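An Afternoon at the Hondberg Workshop
September 2024

I had been meaning to get over to the Hondberg for the better part of a year, ever since a fellow at our own little club told me they were building hand-held grippers over there, and last month's letter from Ayodele Nwankwo finally shamed me into it. It is a 78 mile drive from my door, and I stopped for pie on the way, so I came in late and missed the coffee.

The shop shares an old brick building with a couple of other tenants. Ayodele met me by the elevator and shook my hand for a good long while, and then I got the tour, which goes the long way around past the lathe, the two printers (one of them down for a new nozzle) and a bench where a retired piano tuner was winding springs. I could have stayed at that bench all day! He let me try one and I made a mess of it.

The project they are all excited about is called Nerkar. It started as a kitchen table build and moved into the shop when the table was wanted back. The idea is a gripper you carry by hand, with a camera on it, so that a person can go through an ordinary chore and a robot arm can later be taught from the recording. The arm itself, which they call Ludness, is still in pieces on a shelf upstairs, and I was allowed to hold the elbow. It weighs more than you would think.

So far the members have spent 225 dollars on Nerkar out of the shop's kitty, plus whatever people have quietly bought themselves. The body is on its fourth version. The first ones had a square grip that left everybody with a sore thumb, and Ayodele keeps one of those in a drawer and brings it out for visitors. I held it for a minute and my thumb agreed.

We talked a long time about fingers. Babalola, the other group in the building, favors a stiff finger with a rubber pad, and the Hondberg people want something with give in it, and there is a friendly quarrel running on the whiteboard with arrows and a good deal of crossing out. I took the side of the rubber pad and was outvoted. They have a list of chores to record, 20 of them, and hanging up clothes is the one that causes the most groaning, what with sleeves and straps going every which way.

After that it was sandwiches, and a long story about a shipment of the wrong bearings that I won't try to repeat. Visitors are welcome most afternoons if you write first — parking is behind the building, and the front bell doesn't work, so knock. I am going back when the arm is together, and I'm bringing my own pie.
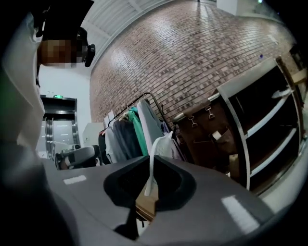 Leaning over the gripper, with the clothing rack and the brick wall behind.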